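Hotirham Teleop Set

README for release 2, updated August 2, 2023
Maintainer: Emmanuel Rweyemamu

Summary

Hotirham is a set of demonstrations recorded while operators drove a robot by remote control or moved its arm by hand. It was put together at Drulis for training imitation policies on tabletop work with cloth and small household items. Release 2 replaces release 1 from January. The two should not be mixed, as the joint order changed between them.

Contents

The release holds 2,698 episodes across 15 tasks. Of these, 707 were recorded by kinesthetic teaching, with the arm in gravity compensation and the operator guiding it at the wrist. The remainder were recorded with the Girnasis leader arm, which mirrors joint angles to the follower with no scaling.

Each episode is one folder:

meta.json – task name, operator code, control mode, outcome
joints.csv – positions and velocities, both arms
gripper.csv – commanded and measured opening
head/ – head camera stills, JPEG
notes.txt – free text from the operator, may be empty

Joint and gripper logs are written at the control rate. Head stills are stored at 15 Hz and carry the timestamp of exposure, so they must be aligned to the logs by time and never by row number. The script align.py does this by nearest neighbor. Episodes recorded by hand have no commanded gripper values, and that column is filled with NaN.

Outcome labels

Outcome is one of success, partial or fail, entered by the operator at the end of the episode. A second person checked the labels for the folding tasks only. Partial means that at least one subgoal was met – see tasks.yaml for the subgoals. Aborted episodes were deleted before release.

Known issues

The wrist force channel in the kinesthetic episodes includes the operator's own push and should not be used as contact force.

Operator codes 3 and 8 refer to the same person. This will be merged in the next release.

Some head stills contain no usable view of the task. They are kept in place so that timestamps stay continuous. The field view_ok in meta.json lists the intervals we consider usable, but it was filled in by eye and has gaps. 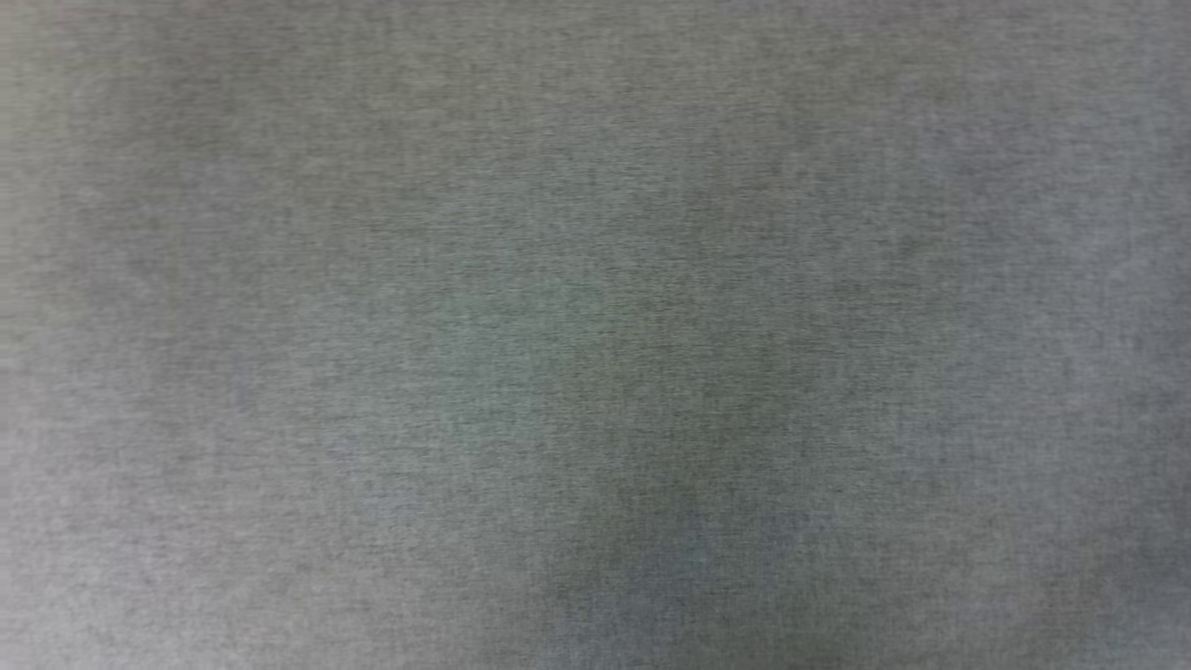

2 min read

Stills of this type, with soft gray fabric-like texture from edge to edge and neither arm nor gripper in view, give a policy nothing to localize against. Sharpness filters catch most of them. A brightness threshold does not work, because the shading varies gradually between paler margins and a darker middle. For training we drop the still and keep the matching joint rows, masking the image token.

Loading

Run python load.py --root PATH --task NAME. Add --mode hand or --mode leader to select one control mode. The Šťastný converter also reads release 2, but it drops notes.txt and renames gripper.csv.

Splits

Train and test lists are in splits/. They are divided by operator, so no operator code in test appears in train.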